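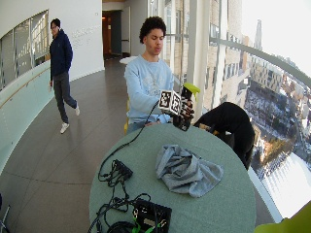
I went to the Tornivent open day in Clirnville mostly because a friend canceled lunch and I had a free afternoon in December. The plan was to walk around for half an hour, pick up a sticker and go home. I stayed until they started stacking chairs, and I've been thinking about one of the kits ever since, so here's my review of it.

The kit is called the Revden, and it's made by Panasiuk. It's a tracking setup for teaching robots how people handle everyday stuff. You fix a marker cube (the chunky black-and-white square patterns, if you've seen those before) to a thing you use at home, you run through a chore, and the system records how your hand and the thing move together. Later on a robot arm gets to learn from that recording. They had people doing the chores at round green tables up by the big curved windows, with the snowy city way down below, and I'll admit I spent my first five minutes just looking out at the view. What a spot for an open day!

The chore at the table I liked best was spray and wipe. Spray bottle with a bright yellow-green trigger, gray cloth, tabletop. Sounds like nothing, right? But then I got a turn, and I suddenly noticed how much I do without thinking. I tilt the bottle before I squeeze. I bunch the cloth up and then flip it over halfway through. The woman running the table said the flip is the part the robots have the most trouble with, and after watching the arm's practice clips on her laptop I believe her. It wiped beautifully in one direction and then sort of patted the cloth like a dog.

So, the good stuff first. Setup is quick. I watched them move a cube from one bottle to another and they were recording again before I'd finished my coffee. The cube doesn't weigh much either, and after a couple of tries I'd stopped noticing it. The software is friendly, with one big button to start and the same button to stop, and you can play a take back right away and throw it out if you messed up. I threw out a lot of mine.

Now for the grumbles. Cables! There's a thin one coming off by the cube, and it runs back across the table to a little heap of boxes and cords, and you're always a bit aware of it. I caught it with my sleeve twice. I'd pay extra for a wireless version, and when I asked, I got a smile and a "maybe." The cube also sits close to your hand, so if you have big hands or like to choke up on a bottle, you'll be shifting your grip. I did, and I'm pretty sure my wiping on the recordings looks stiffer than it does in my own kitchen.

Then the price. The basic kit is $2000 and the one with the extra cubes and the longer software license is $3000. For a school lab or a small company that's fair, I think. For me, a person who fixes up old robot vacuums in the garage, ouch. The cheaper one comes with 2 cubes, and that would do me fine for bottles, cups and the odd screwdriver.

They said they were up to 1212 recorded takes by mid-afternoon, and they had a screen showing the total going up. I liked watching it tick over on one of mine.

Would I buy it? If the cable went away, I'd be very tempted. As it is I'm giving it four out of five, and I've put my name down to borrow one for a week in the spring. First job is the coffee scoop.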